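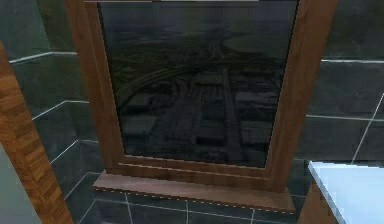
Vol. 12, No. 2

How to File a Complaint About a Police Officer in Fekbridge

If you believe an officer treated you improperly during a stop, a search, an arrest or a phone call, you can file a complaint with the Fekbridge Office of Police Review. You do not need a lawyer. You do not need to be a resident of the city, and you can file even if you were charged with something during the same incident.

Before filing, read the part on pending charges further down. What you write in a complaint can be requested by a prosecutor.

Who can file

Any person directly affected by the officer's conduct can file. A parent or guardian can file for someone under 18. Witnesses can file too, but they will not get the full findings letter at the end, only a notice that the matter is closed.

The deadline is 90 days from the date of the incident. The office can accept late complaints if you were in the hospital, in custody or out of the country, and you should attach something that shows it. A discharge paper or a release form is enough.

Step 1. Write down what happened

Do this as soon as you can, even if you haven't decided whether to file. Put events in order. Include the time, the street, the direction you were traveling, and what was said as close to word for word as you remember. If you aren't sure of something, write that you aren't sure. Investigators compare your account with dispatch logs, and a wrong time stated firmly causes more trouble than "sometime after 9 p.m."

Leave out opinions about the officer's character. "He pulled my left arm up behind my back and I heard my shoulder pop" is useful. "He was clearly on a power trip" is not.

Step 2. Identify the officer

A name or badge number is best. Look on any ticket, property receipt or release paper you were given. If you have neither, give a physical description, the car number if you saw it, and the location. The office can work out who was on duty from that.

Step 3. Collect your records

Gather what you have before you fill in the form:

Medical records and photos of injuries, with the dates they were taken
Tickets, receipts and court papers
Names and phone numbers of witnesses
Video, in its original file if possible – do not trim it or add captions

Make copies and keep the originals at home. If a nearby store may have recorded the incident, ask the manager right away to save the footage. Many systems record over themselves within days. The Whitlock and Nillia precincts both have cameras in their lobbies, and you can ask for that footage in your complaint.
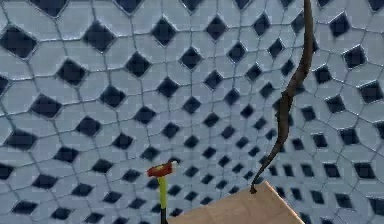 Step 4. Fill in Form 303

Form 303 is available at the front desk of the review office, at any branch library and at both precincts. You do not have to tell the precinct desk why you want it, and you do not have to hand it back there.

Section A is your contact information. Section B is the incident. If your account does not fit in the box, write "see attached" and staple your pages to the form. Section C asks what outcome you want. You can leave it blank, and it has no effect on the investigation. Sign and date the last page. Unsigned forms are returned by mail, and the deadline keeps running while they travel.

Step 5. Submit it

Bring the form to the review office or mail it. If you mail it, use a method that gives you a receipt. If you bring it in, ask the clerk to stamp your copy as well as theirs. The case number is written next to the stamp.

Step 6. Give your interview

An investigator will call to set up an interview, which is recorded. You may bring one support person, who can't answer for you. Interpreters are free, but ask when the appointment is made.

If you have pending charges

Talk to your defense lawyer before you submit anything. You can file a short notice that gives only the date, the place and your name, and ask that the interview wait until your case is over. The notice meets the deadline.

Reviewed for this issue by Leif Rustad. Next issue: requesting an incident report.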